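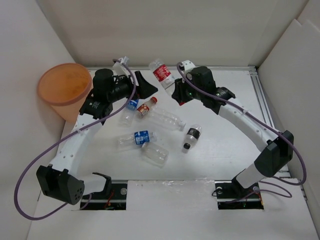 Subject: Re: [shed-bots] Bottle sorter, two arms, one box

Vibeke Ragnarsson wrote:
> Good to hear the Wilska build is moving again. Couple of questions
> before I copy you shamelessly. Did you keep the white panels all the
> way round, or leave a side open so you can reach in? And are you
> still running both arms off the one supply? Mine browns out whenever
> the two shoulders lift together and I'm sick of it.

Hi Vibeke, and hi all,

Copy away! White on the left, back and right, yes. I started with bare shed wall behind it and the clear bottles just vanished against the pegboard, so up went the panels. The fold at the top of the right-hand one is ugly and it's staying ugly until I've got a free arvo.

Power: no, I gave up on sharing. Each arm has its own supply now and the brownouts stopped the same night. I'd also drop your shoulder acceleration a bit, mine was set way too high out of the box.

Both bases sit down in slots in the floor, bolted to metal bar underneath, with the small wiring kept below the boards. Bit of a pain with the jigsaw (measure from the back wall, not the front strip, ask me how I know) but it means I can lift the front board off and get at everything. The purple cables are still up top and they loop out a long way. I tried tying them in closer and the wrist ran out of slack on a full turn, so leave yourself more than looks sensible.

As for sorting, I've logged 1,315 picks so far and I'd like to hit 2,000 before I touch the gripper fingers again. Labelled bottles are going pretty well, even lying at daft angles. The big clear one with no label is a menace. The arm reaches for the ridges and shoves it along the floor instead of closing on it. I'm wondering about a strip of bike tube on the fingers, has anyone tried that? The orange bin stays in the back left corner for now, which suits the left arm fine and means the right one has to pass things across. That handover is where most of my drops happen.

I've put the floor cutting plan in the Nirnovano folder, the version ending in 19. Ignore the older one, the right slot is in the wrong spot.

Still after a spare wrist motor if anybody has one going, happy to pay postage. And Vibeke, what grippers did you end up with?

Cheers,
Fetum shed, bench by the roller door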